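The parcel table, and how I finally stopped dreading the post

November 25, 2021

I have been posting things out of this house for six years now and for most of that time I did it off the end of the ironing board. Yes, the ironing board. It was the right height, it folded away, and if you leaned on it too hard the whole lot went over, tape gun and all.

For anyone new, I sell secondhand knitting and sewing patterns, plus the odd bag of buttons when I can bear to part with them. It started as a clear-out after we moved to Clastby and it has got a bit out of hand. I added it all up last week when I should have been doing something useful, and this year I've sent out 577 parcels. Most of them are small and floppy and go in plastic mailers, and nearly all of them seem to need sending in the fortnight before Christmas!

So this autumn I decided I was going to have a proper packing table, and I've been boring everyone I know about it, and now it's your turn.

The table

It came from the Skiltorard sale, where they were getting rid of the furniture from the old sewing room. I only went for the cotton reels. It's long, it's heavy, and one leg is shorter than the others (a folded bit of cereal box has sorted that for now, and we all know what "for now" means). Gemechu Dinsa from two doors down helped me get it through the back door, and then helped me get it out again when we realised we'd have to take the door off first. I owe that man a cake. Possibly two.

It's against the long wall in the back room, under the shelf. I did think about putting it by the window, but the radiator's there and I'd have roasted my shins all winter.

What lives on it

Less than you'd think. I was very strict. The old way was that everything went on the ironing board and then I lost the scissors under it, so the rule is that if I don't pick it up for every parcel, it goes on the shelf. That leaves the tape, a pen on a string (I know, like a bank), the scissors and the pile of mailers. Labels are in a biscuit tin at the side. Tissue paper is in a roll on the floor and I kick it at least once a day.

The mailers were a bit of a saga. I used to buy them in little packets from the post office, which costs a fortune, and then I found a place called Jutholm that does them by the carton. I ordered what I thought was a sensible amount and ended up with 2,270. They are stacked behind the sofa. My sister thinks I've lost my mind but I'd like to see her run out of medium on the last posting day.

Measuring things before you stick them shut

If I could go back and tell myself one thing it would be to measure before sealing. I have had so many parcels come back, or get a surcharge stuck on them, and it was nearly always the thickness and not the weight. You fold a pattern into a mailer and it looks as flat as a pancake, then you put a bag of buttons in with it and there's a lump in one corner and that's you into the next price band.

I'm a complete convert to having the ruler right there where the parcel goes down, so you don't have to go hunting for one. A scale along the front edge gives you the length while the thing is lying there, and you can see straight away if it's gone over. An upright with another scale on it is even better. My own version is a tape measure glued along the table edge and it's slightly wonky, but it does the job.

The other thing is the crumple. Plastic mailers hold on to air like you wouldn't believe, and they never lie flat by themselves, so the address goes all wrinkly and you can't read the size off properly. Press it down with a flat hand, fingers stretched right out along the top, and push the air towards the open end before you peel the strip. Do it afterwards and you've just got a small pillow.

A dark surface helps as well, much more than I expected. My mailers are pale, and on the old cream ironing board cover I could never see where the edges were. I've put a dark mat down now and it's so much easier on the eyes, especially at half past nine at night with the big light off. 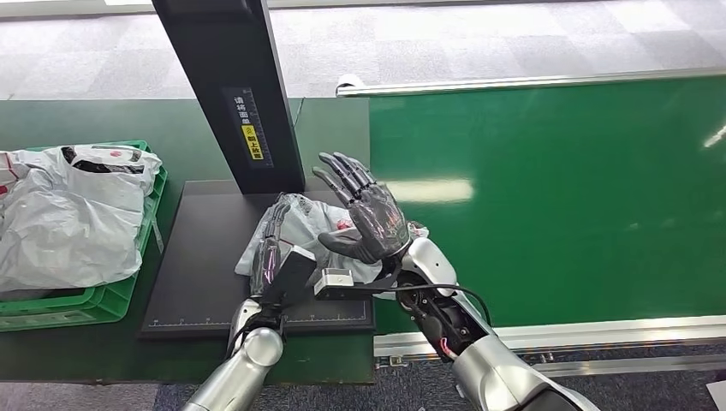

My actual routine, for the people who asked

I do it all in batches now. First I print everything and lay the orders out along the back of the table. Then I wrap the lot, then I bag the lot, and only after that do I start measuring and sticking labels. It sounds fussy but I used to do each one from start to finish and I was forever putting down the tape to pick up the scissors to find the pen.

The best evening so far was 71 parcels with one tea break. I did have a podcast on, and I did eat most of a packet of custard creams, so I'm not claiming to be an athlete. The big bag then goes in the hall by the front door so I fall over it on my way out and can't forget it.

Still to sort

The light in there is dreadful. I've got my eye on a clip-on lamp but I can't decide between the one with the bendy neck and the one that doesn't look like it belongs at the dentist.

I also need a better home for the big envelopes, which are leaning against the wall and slide down every time a lorry goes past. Someone in the comments last month mentioned the wire racks from Mac an tSaoi, and if that was you, could you tell me how deep they are? Mine would need to fit behind the door with room for it to open.

Last orders for Christmas will be in the middle of December as usual, and I'll put the exact dates up in the shop once I've checked them with the post office. Right, I've got a bag of buttons to go and wrap.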